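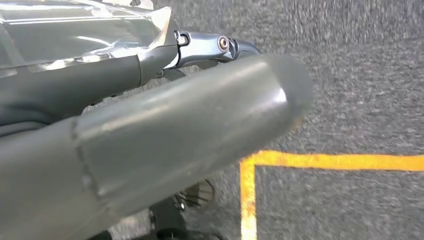
Page 1 of 1

Chair and floor notes from the Trernonden room, continued from the spring thread. Mostly task chair backs this time, with some carpet tape at the start.

2/ Floor first. The carpet is gray, low pile, mottled light and dark. Trunia supplied it. Crumbs disappear into it and so do small black screws, so tip the screws into a dish before you lift anything off a chair.

3/ Work positions are marked in yellow tape. One L per corner is enough, a full outline isn't needed. A full outline uses more tape, and the long runs lift first where chairs roll over them.

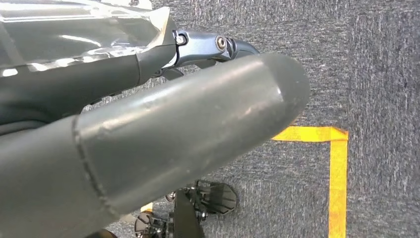

Corner mark, yellow tape on gray carpet.

4/ Tape is Van Loon, the cheap grade. Vacuum, press down, run a thumb along both legs of the L, leave it overnight. On low pile it has held since November. I wouldn't try it on anything deeper.

5/ Each leg of the L is cut to 600 mm on my template. Shorter is fine. What matters is that the inside edge is the line you measure to. Write that on the plan, or the next person will use the outside edge.

6/ Diagonals before tape, every time. My square is 3000 by 3000 mm, and I mark 4 corners in pencil on masking tape before the yellow goes down.

7/ Now the chairs. The Adeck backs are the part I get asked for most. Take the back off the seat before you touch the cover. With the two still joined you can't see the underside of anything.

8/ Look at the molding from behind. On a back like this the ribs do the stiffening and the round bosses take the fixings.

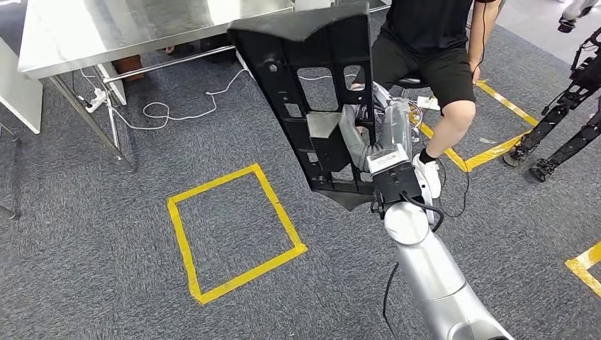
9/ Check every boss for hairline cracks before ordering parts. A crack that runs out of the boss and into a rib means a new back. A crack that stays inside the boss can sometimes be saved with a washer. I have done two that way and both are still in use.

10/ Rectangular cutouts collect dust in the corners. Dry brush, then a damp cloth. Skip the silicone spray, it gets onto the cover and stays there.

11/ Refit with all screws started by hand, then tighten across the diagonal. Stop when the back stops moving. A power driver on the lowest setting is still too much for plastic threads.

12/ Still looking for a source of spare Adeck seat covers in dark gray. Replies open.

14 comments · 9 shares

Last updated: November, 4:40 pm

Contact · Copyright · Back to top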